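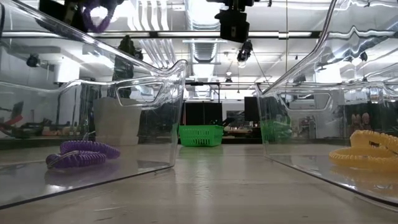 Drindisska Network Event Set
Release notes and data card
22 November 2019

Summary

The Drindisska Network Event Set is a collection of labeled firewall and intrusion-detection records prepared by Trandetti for the evaluation of log analysis software. It contains 1,623 event sequences taken from a test network operated at the Tumley office. The set is intended for teams that need realistic input for rule tuning, parser testing and staff training.

Contents

The release consists of the following directories:

events/ : one compressed text file per event sequence
labels/ : one label file per sequence, matched by file name
rules/ : the 261 detection rules that were active during collection
tools/ : the Kuusisto parser and its configuration files
docs/ : field definitions, label guide and license text

Each event sequence holds no more than 2,000 log lines. Longer sequences were split at the nearest session boundary, and the parts carry the suffixes _a, _b and so forth.

Record format

Records are stored as tab-separated text in UTF-8. Every line has 19 fields, beginning with the time stamp and ending with the action taken by the firewall. Empty fields are written as a single hyphen. Time stamps are in UTC. Port numbers and byte counts are whole numbers without separators. The complete field list is in docs/fields.txt.

Collection

Traffic was generated and recorded in June on a closed network with no connection to customer systems. Workstations followed scripted routines covering e-mail, file transfer, web browsing and remote login. Attack traffic was introduced separately by the Trandetti test group. Internal addresses were replaced with values from the private ranges before release, and the same replacement was kept throughout a sequence.

Labels

A sequence is labeled benign, suspicious or malicious. Two analysts labeled every sequence independently; where they differed, a third analyst assigned the final label. The label file keeps all of the original decisions. Users who require a two-class problem should merge suspicious with malicious, as the supplied rules do.

Known limitations

Encrypted sessions are represented by connection metadata only. IPv6 traffic is present but limited to local discovery messages. Scripted workstations produce more regular login times than office staff would, and results based on time of day should be treated with caution. The set must not be used as the sole basis for accepting a firewall product for live service.

Installation

Unpack the archive and run tools/check.sh to verify the checksums. The Kuusisto parser requires Python 3.6 or later and has no other dependencies. To convert a directory to CSV:

python3 tools/kuusisto.py --in events --out csv

Existing files in the output directory are not overwritten unless the --force option is given.

License and support

The data may be used and redistributed for research and internal testing, provided this document accompanies every copy. Commercial resale requires written permission from Trandetti. Label errors should be reported through the project issue tracker, quoting the sequence file name and line number. Accepted corrections are listed in docs/changes.txt with the next release.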